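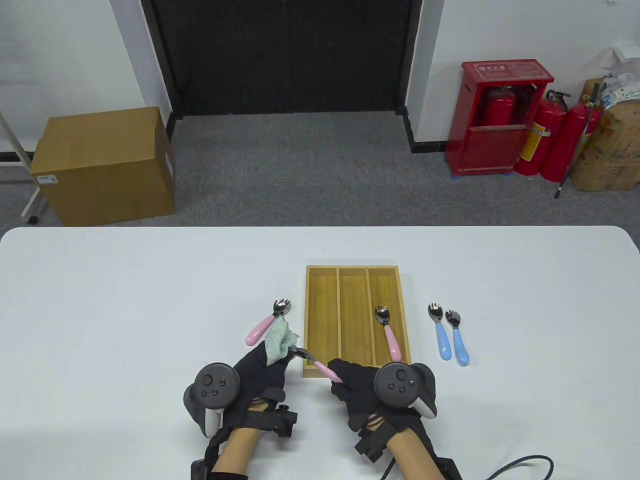

Erklow held its open afternoon in December, and I went mainly to look at Hiranance, the recording service it sells to companies that want hand demonstrations for training robots. We have a kitchen-sorting project coming up and had been quoted by two suppliers, Erklow being the cheaper one.

The building is on the Odum estate, behind the tile warehouse. Parking was easy. Visitors signed in at the side entrance and went around in small groups, starting at 2 p.m. Ours had 19 people in it, which was too many for the recording rooms, so half of us had coffee first.

Hiranance is sold by the task. The customer sends a written task sheet and, if needed, the objects. Erklow sets up a table, has its operators perform the task by hand, and delivers the recordings with hand positions attached. The operators wear black gloves with a VR controller strapped to the back of each one, so the fingers stay free to hold things. The task I spent the most time on was cutlery: children's forks and spoons with pink or blue handles, a green cloth, and a bamboo tray with three long compartments. The sheet asked for each piece to be wiped and put in the tray, sorted by handle color.

I tried on a pair of gloves at the end. They are heavier than they look, and the weight sits on the back of the hand and at the wrist mounts. Picking up a small fork was no trouble. Turning the wrist over to wipe the underside took some getting used to. The operators work in short sessions with a break after each, and I would want the same.

I had three questions for the staff. The first was about shiny objects, which have caused us trouble before. They said the hand tracking does not depend on the surface of the object, but the video does, and they advise sending a few sample pieces before booking. The second was about rejected takes. These are repeated at no charge if the fault is theirs, and the customer has 19 days to report one. The third was file format. They deliver in their own layout, with a converter - I would have preferred an open format from the start.

The Ibarra package adds written labels for each step of the task. I looked at a few pages of these and found them clear but brief. It costs extra and can be ordered later.

We have asked for a trial batch of one task, without Ibarra. The quote came back with a setup fee that was not mentioned on the tour, and I have written to ask about it.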